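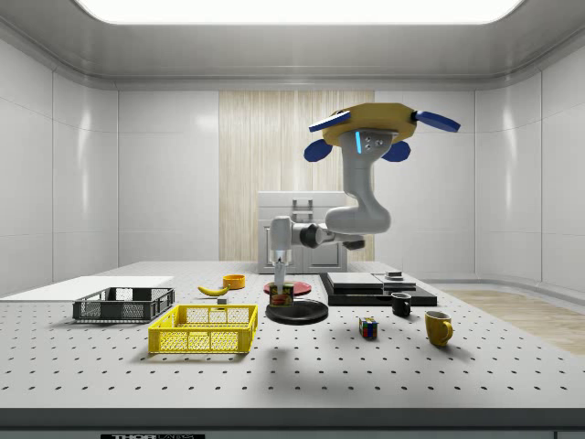 What is in the Histis schedule files?

They hold the published timetables of two small airlines, Mirner and Damasceno, for all flights that start or end at Tuvamside. One row is one scheduled flight on one day of the week, with the departure time, the arrival time, the other airport and the aircraft type.

Files

schedules.csv — the main table, 727 rows
airports.csv — codes and full names of the airports
changes.txt — corrections made after the first release

All files are UTF-8 and use a comma as the separator. Times are local to the airport where the event takes place, so a short flight to the east can look longer than it is. If you want to calculate block times, please join with airports.csv first and use the column utc_offset. 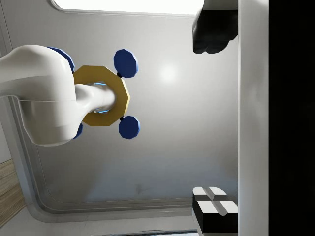 By the Histis data desk | Version 2 | 24/03/2020

Where the data comes from

We typed the timetables from the printed booklets that both airlines gave out at their ticket counters. Mirner prints one booklet for each season. Damasceno prints a new one when the schedule changes, and the old ones are not easy to find — for this reason its first June is missing.

Each page was typed by one person and read by another. Where a booklet disagreed with its own correction sheet, we followed the sheet and kept the old value in the column was_printed.

Columns in schedules.csv

carrier: M or D
flight_no: text, please do not convert it to a number
weekday: 1 to 7, where 1 is Monday
dep_time, arr_time: four digits, 24-hour clock
other_airport: code, see airports.csv
aircraft: as printed
seats: as printed, empty if not given
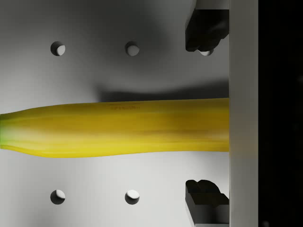 The seats column needs some care. Mirner gives the number of seats that are sold, and Damasceno gives the number that are installed. A plane with 100 seats in one booklet is therefore not always bigger than a plane with fewer seats in the other. We did not try to repair this.

Known limits

A timetable says what an airline planned to fly. It does not say if the flight left, how late it was or how many people were on board. Please do not use these files to measure punctuality. Fares are also not included, as the booklets did not print them.

Charter flights appear only when they had a regular flight number.

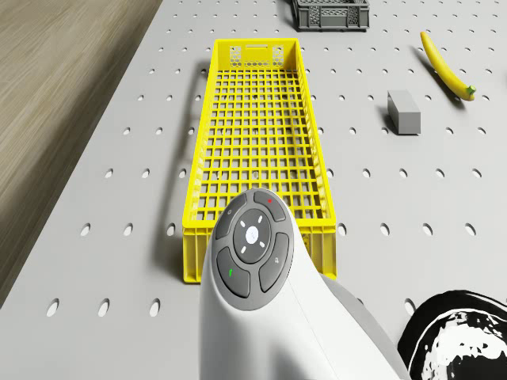

Yellow crate on a light gray pegboard table.

Use and corrections

You may copy and change the files for any purpose if you name Histis as the source. When you report an error, send the carrier, the flight number and the weekday. Corrections go into changes.txt first and into the main table with the next version.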